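Drallach Trail: Surface and Structures Inspection Checklist
Section 2, Seveck Bridge to Avuritz car park

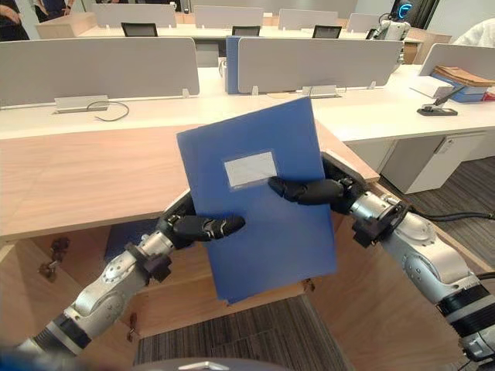 Blue document folder with white label.

1. Surface, 2,171 m inspected. Satisfactory. Loose gravel at the bridge approach to be swept.
2. Handrails. Action required. Two bolts missing on the north side.
3. Drainage. Satisfactory. Culvert clear.
4. Counter post. Reading 3,297. Cover does not close fully; refer to Hájek.
5. Signs. Satisfactory, except the faded cycle speed notice.
6. Overhanging branches. Cut back before July.

Next inspection: Friday, 8 a.m., handrails only.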